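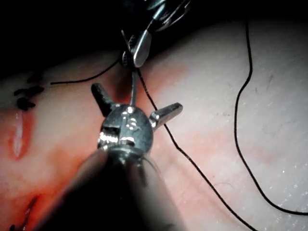 Camera view over the pad, with the far instrument at the top and the near one out of focus in front.

Since my last post I had several questions by mail, and most of them were the same: does the Gunon tie a knot already? I will come to this, but first I must tell about cables, because it was the cables that took my whole August.

For new readers, a short repetition. Gunon is the name we gave to our pair of small arms. We build them in the Skisard workshop, on the first floor, on the bench next to the window. Each arm holds a surgical instrument with a wrist and jaws. I move them with two handles from the other side of the bench, and I look at a screen. Jolien Kuipers makes the mechanical parts, I make the software and the wiring, and Kobe Van Wijk lets us use his soldering station and gives his opinion also when we do not ask for it.

The instruments are driven by thin steel cables. There is a drum for each movement at the back end, the cable goes through the shaft, and at the wrist it goes around very small pulleys. When the cable is too slack, I turn the handle and for a moment nothing moves. When it is too tight, the wrist moves in small jumps. Between these two there is a narrow place where everything feels good, and this place changes when the room becomes warm in the afternoon. I adjusted, tested, adjusted again, and went home annoyed on many evenings.

The solution came from an old book about textile machines, printed in 1991, which stands in the workshop library between two books about bees. It has a drawing of a spring tensioner for yarn. Jolien made a smaller version in brass, with an arm as long as a fingernail. We now have one on each cable. The delay at the handle is not gone, but it is so small that I forget it after some minutes of work.

I also changed the encoders on the drums. The old ones gave 716 counts for one turn, a strange number that came with the motors we bought second hand. The new ones give 2000. I expected a big difference in precision and I found a moderate one. The bigger difference is that the arms are now quiet when they stand still. Before, they made a soft buzzing the whole time, and the woman who repairs clarinets at the next bench is visibly happier with us.

Now the knot. We practice on a soft suture pad with red color around the cuts, and black thread. Black is easy to find on the screen when it lies on the pale surface. It is less easy when it passes over the metal of the instruments, with all the bright reflections.

The knot is made in the same way as a surgeon does it with instruments. You lay the thread around one instrument, then this instrument takes the short end and pulls it through the loop. With my fingers I learned it in one evening. With the handles I needed much longer. The loop has its own will. If I pull too early, it closes around the wrist instead of sliding down to the jaws, and then I must open the jaws, turn, and shake it a little, which does not look very professional.
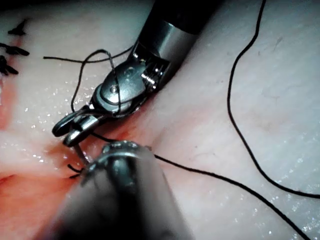 Thread looped around the wrist of the upper instrument. Finished knots at the left.

So the answer to the mails is yes, we have knots. I tie them myself with the handles, the software does not do it alone, and I do not plan this for the near future. My tails come out in different lengths and point in all directions. Jolien's are more regular. She says it is because she knits, and I think she is right.

What helps me most is to keep the long thread far to the side before I start. In the beginning I let it lie where it fell, and each time I found it later under the instrument. Now I bring it to the right in a wide curve, and only then I begin with the loop. It costs a few seconds.

The camera position is still a problem. It is mounted at the wrist of the arm, so it is very close to its own instrument, and that instrument is a big gray shape at the bottom of the picture. The focus is good at the distance of the pad and bad for everything near. Kobe wants to put the camera higher, on a bent bracket. I tried it with a piece of aluminum and tape, and I saw more of the pad, but the bracket touched the second arm when I turned far to the left. Perhaps a smaller camera is the better way. If a reader has experience with the Jesar modules, please write me, in particular about the shortest focus distance.

One more small thing for people who build something similar: please write down the cable tension on paper each time, with the hour. My notebook showed me the connection with the warm afternoons. The log file did not show it, although it saves nearly 2000 lines in every session, because I never thought of recording the temperature. There is now a cheap sensor taped under the bench.

Next I will replace the left handle. The grip has too much play and my thumb hurts after an hour. Jolien has already the drawing ready, and I must still order the bearings.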